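5.3 Cable Snagging and Protective Stops

The most frequent fault in the bin-to-bin trials at Otcombe had nothing to do with grasp selection. Of 449 attempted transfers, 62 ended in a protective stop of the arm, and in most of those the stop was triggered during wrist rotation with the gripper still below the rim of the bin. We first put this down to contact between the fingers and the bin floor, as reported for the earlier Wusach setup. Joint torque logs did not support that reading. The torque rise began at the last wrist joint, grew smoothly over the final part of the rotation, and was nearly the same whether the gripper was closed on an object or open.

A smooth rise of this kind points to a tether and not to a collision. Reviewing the logs by joint angle, we found that the stops clustered at the end of the wrist range where the external cable loop is drawn tight against the joint cover. The planner, Skaltico, treats the arm as a set of rigid links and has no model of the cables at all. It therefore regards two wrist solutions 180 degrees apart as equal in cost and picks whichever is nearer to the current pose. After several transfers in a row the wrist could drift toward one end of its range without any single motion looking unusual.

A second effect made the fault harder to isolate. Soft items such as cloth were often regrasped, and each regrasp added a further rotation in a random direction. Trials with soft items thus stopped more often than trials with rigid ones, which for a time led us to suspect the grasp force settings. Lowering the force by 20 percent changed the number of dropped items but left the stop rate where it was.

Two changes were made. The wrist range was limited in software so that the loop keeps some slack at both ends, and a cost term now favors the wrist solution closer to the middle of that range. Neither change needs a cable model. The price is longer motion time — around 2 seconds per transfer where a reorientation is required. Recovery after a stop remains manual: the operator raises the arm clear of the walls at reduced speed and inspects the cable jacket before restarting.
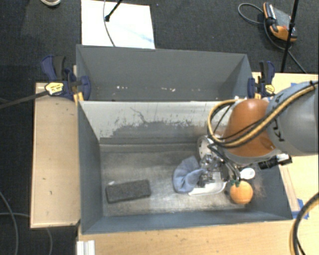 Could the stops have been avoided by raising the torque threshold? A higher threshold would have hidden the symptom while the cables went on being loaded, and it would also have weakened protection in a real collision with the bin wall.

Figure 6. Bin workspace with the external cable loop at the wrist joint.

The threshold was accordingly left at its original value for all later trials. Suwannarat cells with internal cable routing are not expected to show this fault, although the drift in wrist angle would still occur there.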